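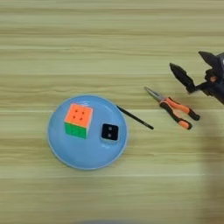 The fruit bowl went to the op shop in October, along with a toast rack and two trivets. What replaced it on a lot of family tables is harder to name. Retailers call it a catch-all, a landing plate or, in the Matheson homewares catalogue, a "daily dish", and its job is to hold whatever people have in their hands when they sit down. A puzzle cube in orange and green can share a round light-blue plate with a little black block and still leave most of the wooden table clear for dinner.

I have kept one going for most of a year. Before that we had a drawer, and before the drawer a basket with a lid, and both filled up with things no one in the house could identify. A plate has no lid and not much of a rim. When it is full, something rolls off, and whoever is closest has to deal with it.

Small objects are a bigger problem than large ones in most homes. A bike in the hallway gets moved by dinner time. A puzzle cube can sit on the arm of a couch for a fortnight, then go under it. Wirer, a home organising business with two staff and a waiting list, asked its clients last year to empty their living room surfaces into a tub and sort the contents. One household in a three-bedroom unit came up with 1260 pieces, counting game tokens and coloured pencils. The average was lower, but the organisers say most people guess at up to 40 before they start.

Their advice is fairly dull and it works. Choose one surface. Put one dish on it. Keep the dish smaller than you think you need, and don't buy a matching set, or you'll have four messes in the same colour.

Colour does matter a bit. I started with a white dinner plate, which kept being carried off to the sink, and then a dark stoneware one from Famus that hid anything black. Pale blue has been the best so far. It stands out against timber, the family doesn't mistake it for crockery, and small dark things show up on it. Veveso sells a shallow one for $19, though a plate left over from a broken set will do the same work.

As for what belongs there, we settled on things that get picked up most days. The cube qualifies. It gets a few turns while the kettle boils and another few during phone calls. Keys have their own hook. Batteries go straight to the recycling jar, and receipts are banned.

Sunday-night tidy-ups never lasted at our place, so the plate gets emptied when the table is set. It takes less than a minute. Anything that hasn't been touched since the last clear-out goes back to the bedroom it came from, or into the op shop box by the laundry door.

The box is nearly full again. The toast rack, I'm told, sold the same afternoon.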